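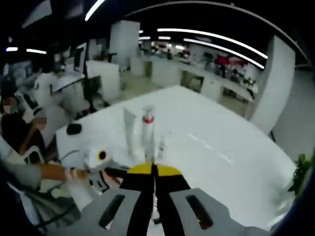
December 16, 2020

So I finally had some of my photos printed. On paper, I mean, the old way, with an envelope and everything. I've been shooting digital for so long that I'd forgotten a picture could have a back to it!

It started in November, when my old laptop began making a noise like a coffee grinder and I got scared enough to look at what was on it. There were 1387 photos in one folder called "sort later." I did not sort them later. I went through them over four or five evenings with a blanket on my knees, and most of them were the same foggy field outside Hultthorpe, because last winter I apparently stopped the car for every fog we had.

I wanted to pick a dozen and ended up with 18, and I still feel bad about a couple that got left behind (there's one of a gate with frost along the top bar that I keep going back to). Choosing was much harder than I expected. On the screen I like anything with a lot of contrast. It glows, and I fall for it every time. Then I got the first test print back and the one I'd been so proud of, the black trees at the end of the lane, was just a dark smudge with a bit of gray on top. All that lovely stuff in the shadows was the screen doing me a favor.

I used Zater for the small ones. They're cheap and quick and the colors came out a touch warm, which I didn't mind for the summer pictures but which made the fog look like weak tea. So for the fog I tried Derkach, who do the matte cotton paper, and oh my goodness. It cost more than I'm going to admit to here. But the whites are soft, and the fog sort of sits in the paper instead of on it. I had one of them propped against the toaster for a week and kept stopping to look at it with my toast going cold.

A couple of things I learned, in case anybody else is about to try this. Turn your screen down before you edit. Way down, until it looks a little dull. Mine was at full brightness, so I'd been making everything too dark for years without knowing it. And get a small test print of anything with deep shadows before you pay for a big one. I skipped that on the second order because I was impatient, and now I have a very large, very murky picture of a barn that lives behind the wardrobe.

Also, borders! I never used to bother. I thought a border was a waste of paper. But I had two of the same picture done, one right to the edge and one with a wide white margin, and the one with the margin is half the size and I like it twice as much. My sister says they look exactly the same. She is wrong, but she did bring cake, so we left it there.

The other thing is that I've gone back to thinking about small pictures. I always assumed that if a photo was good, bigger would be better, and some of them really are - there's a wide one of the reservoir that needs the room. But the quiet ones seem to get thin when you blow them up. You have to walk up to a small print and bend down a bit, and I like that it makes me slow down. I've put three of them in the hallway by the light switch, low enough that the kids can see them too.

I haven't framed the big ones yet. I looked at the Brudumetti frames, the thin ones in pale ash, and they are gorgeous, and I closed the page again. Maybe after the holidays. For now they're held up with those little bulldog clips on a string, and every time someone opens the back door they all flap.

What I'd like to do next is a set, all from the same spot. There's a place on the ridge path where I seem to take the same photo whatever the weather, with the church tower on the left and that one crooked pine. I've got it in snow and in fog and in that flat yellow light you get before a storm, but I don't have a decent one in spring. So that's a job for April, if I remember, and if the path isn't under water like it was this year.

If you print your own at home, tell me what printer you use, please, and whether the ink really costs as much as everybody says. I keep looking at them and then looking at the size of my desk.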